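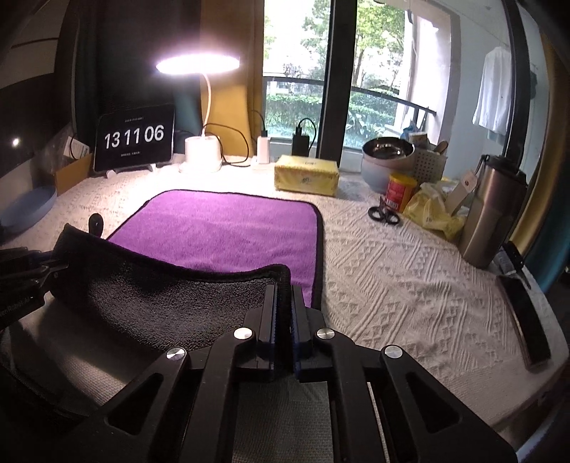 The corner is where most people go wrong, Helmi Lappalainen told a full room at Hakala House in October. They grab the cloth in the middle, she said, give it a shake, and then wonder why the stack in the cupboard leans over.

Her talk on folding plush cloths ran well past its planned half hour (the questions kept coming!), and it is now the opening chapter of something bigger. Hakala House is delighted to announce Corner to Corner, a free evening program on folding, storing and caring for the everyday cloths of the house, with a printed guide to go with it.

HAKALA HOUSE OPENS FREE EVENINGS ON FOLDING AND STORING HOUSEHOLD CLOTHS

The program is put together with Flukeo, the housewares studio two streets away, and takes in everything from thin dish towels to thick two-sided cloths with a soft pile. Each evening begins at 6:30 p.m. and lasts two hours, with a break for coffee. There are 64 places in all, spread over the fall and winter, and anyone over the age of 12 is welcome to sign up.

The two-sided cloths get an evening of their own, and we are very happy about that. They are lovely things to work with, purple on one face and nearly black on the other in the case of the ones we like to start on, and the two colors make the fold easy to follow. Once the near edge goes over, the dark side comes into view and you can tell right away how much has been turned and whether the edges are running straight. A bound edge helps too. It gives your fingers something firm to hold, and it gives your eye a line to match up with the far side.

"I teach the same first move to everybody," said Kerttu Koskela, who leads the evenings. "Lay it flat, take both near corners, and carry them over together. Let the middle hang down between your hands if it wants to. It will settle when you put it down, and then you can smooth it from the fold outward with the side of your hand."

Thick cloths have their own habits. Folded in thirds they spring open again, so the guide suggests halves, and no more than three folds before the cloth goes on the shelf. Pile that has been brushed in one direction lies flatter in the stack. Cloths with a dark side and a light side are stored with the dark side in, mostly so that you can find the color you want from across the room. Tyyne Hyvönen argued for doing it the other way around, and her reasons are printed in the guide as well, on the facing page.

Work is done standing, at tables covered with a textured cloth. We tried bare tabletops during the trial evenings, and the cloths slid away from us just as the corners were about to meet. With a cover down, the bottom layer stays where you put it while you bring the top one across.

The printed guide, also called Corner to Corner, has drawings by Torquil Yule and fits in a kitchen drawer. The first printing is 700 copies. Everyone who takes part gets one, and the rest will be handed out at the front desk for as long as they last. It has chapters on dish towels, napkins, bath towels, plush cloths and the fitted sheet, the last of which took roughly as long to draw as all the others together.

A short section covers washing. Plush cloths go in with their own kind, away from anything that sheds, and the guide leaves out fabric softener entirely. Dark and light cloths are washed apart the first few times. Please bring one or two clean cloths from home if you have them, of any size, and especially any that have given you trouble. Cloths are also provided.

Sign-up is open now at the front desk of Hakala House and by phone during desk hours. The rooms are on the ground floor and there is step-free access from the courtyard. Tables can be lowered for anyone who prefers to sit, so let us know when you sign up.

Press contact: Vilja Ikonen, Hakala House. Review copies of the guide and drawings for print are available on request.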